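Spät am Abend in Goltura

Ein Koop-Spiel über einen Güterbahnhof, und ich komme nicht mehr davon los

4. Nov. 2023 · 536 Mal geteilt · 4 Kommentare

Eigentlich wollte ich nur kurz reinschauen. Ihr kennt das: Rechner an, Tee daneben, eine Runde, dann ins Bett. Um halb drei saß ich immer noch da, der Tee war kalt, und ich habe Driss Lamrani am Headset angebrüllt, weil er eine Kiste Einmachgläser auf Gleis vier abgestellt hatte, wo sie wirklich überhaupt nichts zu suchen hatte. Seitdem spielen wir Goltura fast jeden Abend, und ich glaube, ich muss jetzt mal darüber schreiben, sonst platze ich.

Worum geht's? Man betreibt zu zweit den Güterbahnhof von Diltley, einem Kaff in den Bergen, in dem es ständig nieselt. Züge kommen rein, Züge fahren raus, dazwischen wird umgeladen. Klingt trocken, ich weiß! Aber jede Spielfigur hat nur einen einzigen Greifarm, und den steuert man komplett von Hand: linker Stick für den Arm, rechter fürs Handgelenk, die Schultertaste fürs Zupacken. Wer die Taste zu fest durchdrückt, zerquetscht die Eier. Wer zu locker lässt, na ja, auch keine Eier. 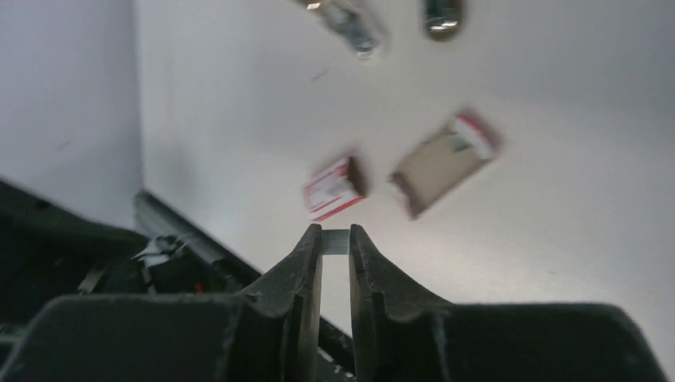
Zwei Finger, dazwischen ein schmaler Spalt: Auf das richtige Maß kommt es an.

Gebaut hat das Ganze Belhaj, ein winziges Studio, das vor ein paar Jahren mit Wondar aufgefallen ist. Das war dieses hübsche, leider ziemlich kurze Wanderspiel mit dem Esel, das ich damals sehr gemocht und danach sofort vergessen habe. Ich habe mit Zeeshan Qureshi telefoniert, der bei Goltura das Design verantwortet, und er hat mir erzählt, dass die Idee beim Umzug entstanden ist. »Wir haben zu zweit ein Sofa durchs Treppenhaus getragen und uns dabei furchtbar gestritten«, sagt er. »Da dachte ich, das müsste man doch spielen können.« Der erste Prototyp war dann auch tatsächlich ein Treppenhaus mit Sofa. Den gibt es übrigens noch, versteckt im Keller des Bahnhofs, aber ich verrate jetzt nicht, wie man reinkommt.

Die Physik ist der heimliche Star. In anderen Spielen dieser Art schnappt ein Gegenstand einfach in die Hand ein und klebt dort fest, bis man ihn loslässt. In Goltura rutscht er. Er kippt, er dreht sich, er bleibt am Türrahmen hängen, und wenn es regnet (also immer), wird alles noch mal glitschiger. Driss hat eine Standuhr dreimal hintereinander vom Bahnsteig fallen lassen. Ich habe so gelacht, dass mein Nachbar geklopft hat.
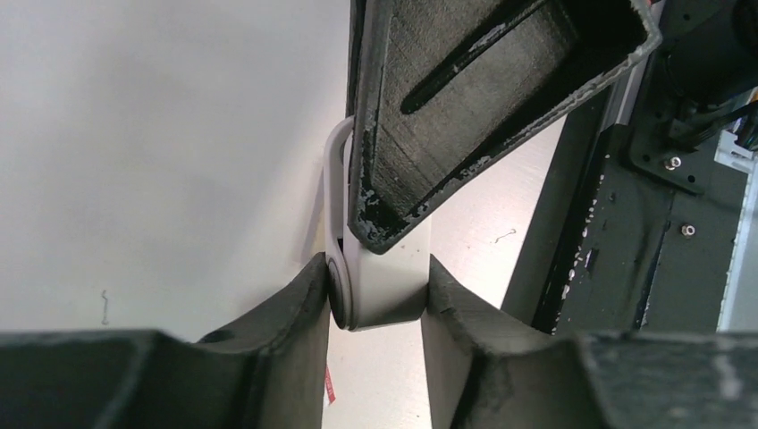

Richtig gut wird Goltura aber erst bei den Übergaben. Manche Güter müssen von einer Figur zur anderen, über eine Mauer, durch ein Fenster, einmal sogar zwischen zwei rollenden Waggons. Man hält also still und wartet, bis der andere endlich da ist. Das sieht dann ganz ähnlich aus wie auf dem Foto: Das weiße Teil klemmt unten zwischen zwei dunkelgrauen Fingern, und von oben kommt schräg schon der nächste dazu. In genau diesem Moment darf keiner niesen. Lässt man zu früh los, liegt die Fracht im Schotter, lässt man zu spät los, zerrt der andere daran herum, und man fliegt im schlimmsten Fall gemeinsam vom Dach. Wir haben uns dafür ein eigenes Kommando ausgedacht, »Butter!«, fragt bitte nicht, warum.

Sieben Kapitel hat die Kampagne, und die ersten spielen sich so gemütlich weg, dass man gar nicht merkt, wie die Schrauben angezogen werden. Im vierten kommt der Winterfahrplan, und da war bei uns zum ersten Mal richtig dicke Luft. Alle 90 Sekunden ein Zug, vereiste Rampen, und dann will die Bäckerin auch noch ihre Hochzeitstorte pünktlich am Gleis haben. Diese Torte! Wir haben einen ganzen Abend an ihr verloren.

Meckern muss ich trotzdem ein bisschen. Die Kamera ist in engen Lagerräumen eine Zumutung, sie klemmt sich hinter Regale und zeigt einem dann minutenlang eine Holzwand. Wer allein spielt, bekommt einen computergesteuerten Kollegen zur Seite, der ungefähr so aufmerksam ist wie mein alter Kater. Und die Musik, ein Akkordeonstück, läuft in einer Schleife, die ich inzwischen unter der Dusche summe.

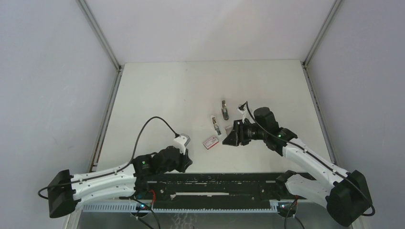 Qureshi kennt die Beschwerden alle. Im Februar soll ein größeres Update kommen, mit neuer Kamera und einem freien Modus, in dem gar keine Züge fahren und man einfach nur stapeln darf. Darauf freue ich mich fast am meisten, weil ich in Diltley manchmal wirklich nur rumstehen und Kisten sortieren möchte, während der Regen aufs Wellblech trommelt. An einem solistauglichen Partner arbeite man noch, sagt er, das sei schwieriger als gedacht. Glaube ich sofort.

Driss schreibt gerade, ob ich gleich online komme. Die Torte steht noch auf Gleis zwei.

Kommentare (4)

gleisbett_anna: Butter! Wir sagen immer »meins«. Funktioniert überhaupt nicht, beide sagen es gleichzeitig.

Moppel77: Kann man die Griffstärke auch auf der Tastatur dosieren? Mit Maus zerdrücke ich alles.

kranfuehrer: @Moppel77 Unter Steuerung auf »gestuft« stellen, dann geht's einigermaßen. Controller ist trotzdem besser.

Tine R.: Ich mag das Akkordeon.

Das könnte dich auch interessieren

Wondar noch einmal gespielt: Der Esel und ich
Koop auf dem Sofa: Unsere liebsten Spiele für Streithähne
Warum ich Tutorials inzwischen freiwillig lese
Regen in Spielen, eine Liebeserklärung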